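Blankets, grippers and the night shift: my placement project at Skinulwood
Ingrid Achterberg
Work and Technology module, final report
Submitted 2024-04-13

Why I picked this

My aunt worked in a hotel laundry for most of my childhood and always came home smelling of starch, so when the list of placements went up and one of them was a textile care firm, I put my name down before I'd read the rest. Skinulwood washes, mends, folds and sends out bedding for holiday lets and care homes. It has 13 people on the folding side, split over two shifts, and they handle almost 1000 pieces on a busy day (changeover days in summer, mostly). I was there for six weeks from January, first on the folding tables and then with the little team getting ready for the automatic folding line.

The question I set myself was a simple one: what happens to the people on the tables when a machine starts doing some of the folding? I thought I'd get a neat before and after. I didn't, because the line was late, and most of my time there fell in the long middle bit where the machine is being taught and everybody still has their old job plus a new one on top.

What the work is like now

I'd folded sheets at home and thought I was all right at it. My first morning put me straight. There's a way of catching a throw by two corners and letting its own weight do the next fold, and the people who've done it for years don't look at their hands at all. They chat, they listen to the radio, they argue about parking. I was looking at my hands so hard I got a stiff neck.

Flat sheets already go through an old press folder, a big Brokine that rattles the windows. It's been there longer than most of the staff and they talk about it like a grumpy relative. Everything else is done by hand: duvets, quilts, cushions, anything with a deep pile or a wavy edge. The soft heavy stuff is the worst on your shoulders. After two days of fleece throws I could hardly lift my rucksack.

Pay is by the hour with a small bonus for the shift if the target is met. The target when I started was 230 hand-folded pieces per table. I want to mention it early because it comes back later and it caused more bad feeling than the machine did.

The teaching stage

The new line comes from a company called Starkon. It's two arms over a moving table, and it's meant to take the throws and blankets off the hand tables by the end of the year. Before it can do that it needs an awful lot of recordings of people handling the real thing. So staff go out with hand-held grippers that have a camera on them, and they pick up, pinch, drag and fold with the gripper while it records. Some of this is done at work, and a lot of it is done in people's own homes, on their own sofas and beds, so that the blankets and the light aren't always the same. People get paid for the hours and they hand the grippers back at the end of the week.

I signed up too, obviously! I did 161 recordings over the placement. The first lot were terrible. You squeeze far too hard to begin with, because you can't feel the cloth through the tool, and then you go the other way and everything slides out. A thick plush blanket is a completely different animal from a thin cotton one. With plush you have to press down into the pile before you close, or you only catch the fluff on top.

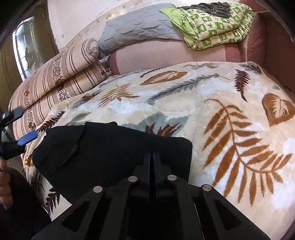 Does the recording work take hours away from the folding tables?
At Skinulwood it took a few hours a week from each person who joined in, and those hours weren't covered by anyone else, so the tables ran a bit short.

I spent a fair while on that when I was talking to people, as it was what they brought up first. Nobody had minded the recording itself. Several said it was the most interesting thing they'd done at work in ages, and one of the older women on the late shift told me she'd never before been asked to show how she did anything. What they minded was coming back to a table with the same target and fewer hands. The 230 hadn't moved. For three weeks running the early shift missed its bonus, and I think if I'd been in charge I'd have dropped the target on day one and saved myself the grief.

To be fair, it did get changed. Alfie Dobson, the floor manager, took it to the owners in my fourth week and the recording hours now come off the target. He was pretty open with me about it. He said they'd planned the machine down to the last plug socket and hadn't planned the people's time at all.

What people told me

I talked to nine of the folding staff, usually at break with a tea, and I wrote things up straight after so the wording below is close but isn't a transcript.

The main worry was the obvious one. If the line takes the blankets, who's left? The firm has said in writing that there will be no job losses for two years and that people will move to mending, checking and running the line. About half of those I spoke to believed it. The others weren't rude about it, they'd just been promised things at other places before.

The second worry was one I hadn't thought of, and it's about which work stays. Mending is quiet, sitting-down work in a side room. If you like a laugh with the person opposite, that's a big thing to lose. A man who has folded across from the same friend for eleven years said he could put up with a robot but he'd want to keep his table. I've thought about that a lot since. My plan for interviews had questions on pay, safety and training, and there was nothing on company in it at all.

Then there were the shoulders. Every single person had a sore shoulder, wrist or thumb story. So there was a real hope too, that the heavy stuff would go to the arms and they'd keep the lighter things. Two people said they'd already been thinking of leaving because of their hands, and that a working line might let them stay on until they retire. I found that quite moving, if I'm allowed to say so in a report.

Teaching something that might replace you

My tutor asked me to say something about this and I kept putting it off. It does feel odd. You're standing there giving away the trick with the two corners, the one that took you years. Some people said it didn't bother them, because the knowledge was in their hands and would still be there at home time. Others thought the pay should reflect it: at the moment recording hours are paid at the normal rate. One idea that came up more than once was a one-off payment when the line starts running. I think that's fair and I've put it in my suggestions.

There's also the home side. If you record in your own living room then your living room is in the recording. The firm gives out a sheet telling you to put away letters and photos and keep other people out of view. It's one page and it's decent, but it doesn't say how long the recordings are kept. I asked, and I got two different answers from two people, so that needs sorting.

Comparing with another site

I had one day at Yeoman, a bigger laundry that put in a folding line two years ago. It was only a day, so please don't lean on this too hard. The arms there did towels and small blankets nicely and made a mess of anything with a fringe. The staff called the job of sorting it out "rescuing", and two of them did it for most of the shift. They liked that they weren't lifting. They didn't like being tied to the speed of the belt, and both said breaks had got more fixed, as you can't just wander off when a machine's feeding you.

I told the folding team at Skinulwood about this when I got back and they had a lot of questions about the breaks. More than about the robot!

What I'd suggest

Keep the recording hours off the target for good, and write it down somewhere staff can see it.
Pay something extra when the line goes live to everyone who recorded for it.
Put a clear date on the home recordings for when they get deleted.
Let people try mending and line work for a fortnight before they choose, and keep pairs together where they ask for it.
Send a couple of the folding staff to Yeoman for a day. They'd spot far more than I did.

What I'd do differently

I'd start interviews in the first week. I was shy and waited until I felt I'd earned it, and by then I'd lost good conversations. I'd also talk to the drivers, who see every pile that goes out and came up in nearly everyone's stories, and whom I never spoke to once. And I'd have liked to see the line running. It was still in its crates by the loading door when I left, with somebody's coat hung over the corner. Alfie has said I can come back in the summer for a day, and I've asked for one of the busy ones.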